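The Long Life of a Paper Bag

My grandmother kept hers behind the kitchen door in Larkthorpe, pressed flat and sorted by size, and until I was grown I thought every house had a stack like it. A good brown bag went to the market and back until the bottom gave out, and then it lined a drawer or started the stove. I have been thinking about that stack a great deal since August, when the bakery on Rutden Street went back to paper after years of plastic.
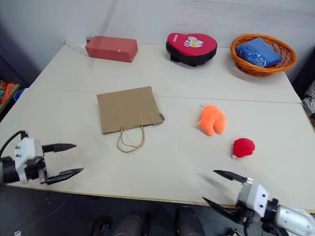
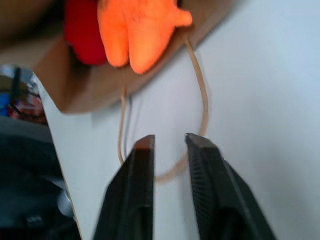
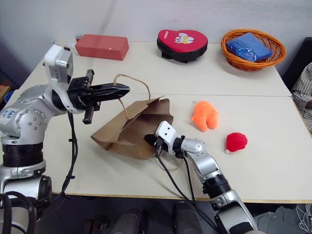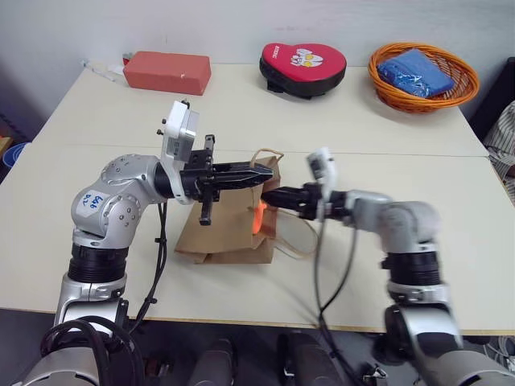
A brown paper bag on the white table, in the last picture.

Sisay, hearing what I was writing, told me I was being far too sentimental, that paper is lovely until it rains, and that anyone who has chased 7 oranges down a wet hill will take a cloth bag and be glad of it. Fair enough! I have lost a few oranges myself (and once, I am sorry to say, a whole jar of plum jam).

Still, I would put in a word for the old habit. Shake out the crumbs, fold along the creases the bag came with, and put it somewhere dry. The ones with flat bottoms last longest with me, and I have one from the Lunik coffee shop that is on its fifth month and has gone as soft as flannel. It has carried bread, onions, library books and, for three weeks running, tulip bulbs for the bed by the front steps.

The bulbs went in late, with the ground already stiff, and I left the bag on the porch rail overnight with a stone in it. In the morning I brought it in, smoothed it out, and hung it behind the door.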